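Re-tensioning the ridge line on the Kassa tarp

I put up the Kassa shelter in the yard in February and left it there until it started to annoy me. The fault was simple. The ridge line went slack overnight, every night, and by morning the fabric had a belly in it that held rainwater.

The supplied cord is nylon. Nylon stretches when it gets wet and recovers slowly, so a line that is tight at dusk will be loose at dawn. I replaced it with polyester from Isard, same diameter, and tied one end with a bowline and the other with a trucker's hitch. Sag at the midpoint was still visible the next day but no longer deep enough to pool.

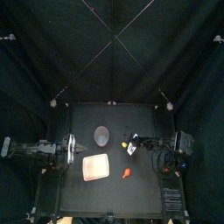 Side sway was the second fault. A rectangular panel held only along its top and bottom will rack into a parallelogram under very little wind, and no amount of ridge tension fixes that. Diagonals do. Two thin cords pulled tight and crossed in a large X, like the pair over the dark fabric in the photo, take the load in whichever direction the panel wants to lean. One cord goes tight while the other does nothing. I ran mine corner to corner on the windward end and left them unknotted where they cross, so each can be adjusted on its own.

Fasil Negash told me to use shock cord for the diagonals. I tried it for a week. It stopped the flapping noise but let the panel lean, so it came off again. 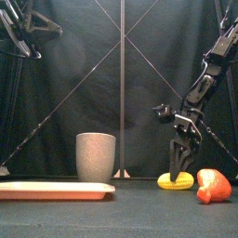 The stakes came last. The Dako stakes are fine in clay and poor in the sandy strip by the fence, where I now use longer ones set at an angle, heads leaning away from the shelter. I bought 100 feet of cord and have enough left to redo the door guys, which are still the original nylon. Those I will leave until they bother me.

Posted 5 May 2022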